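Drudeo users list > Archive > Thread
Prev | Next | Index | Log in

Re: [drudeo-users] gripper force spike on close, kitchen tasks

Saturday, June 26, 2021

Firdevs Bayram wrote:
> Is anyone else getting the hand driven into the worktop since the
> March build? Ours stops dead, force reading goes through the roof,
> then the arm carries on as if it had let go. Only in sim so far.
> Don't want it near the real one until I know why.

Yes. Same thing, same build. Been at it since breakfast so forgive the state of this.

Ran 2,000 episodes overnight on the Disomeck kitchen, pick up small object next to or on the chopping board. 516 failed. Went through the logs and 194 of those are your fault exactly, hand comes down, fingers close, contact force shoots up, planner reports "released" and moves off. The rest are ordinary misses, ignore them.

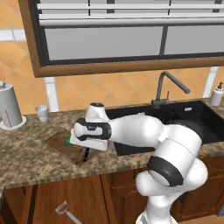 What I think is happening: the board gets loaded at an angle but its collision box doesn't get turned with it. So the planner has the wrong idea of where the corners are. Hand goes too low, object gets squashed between fingers and something the planner reckons isn't there. Turned the board square to the worktop, reran the failing seeds, all but 3 went away. Not a proof but good enough for me.

The "released" message is a seperate bug and the one that worries me more. Force limit trips, the Magnusson driver clears the grasp flag, and nothing tells the arm to stop. On real hardware that's a arm moving with something still in its fingers. Please dont run this build on a real arm, not even slowly.

For now:
- go back to the February build, or
- set stop_on_force to true in the Trondent config (off by default, why??)

Will send seeds and a patch for the box tonight if I get the chance. Firdevs, can you check whether your board is turned as well?

Off to get some lunch.

2 replies | 0 attachments | Share
List owner contact | Back to top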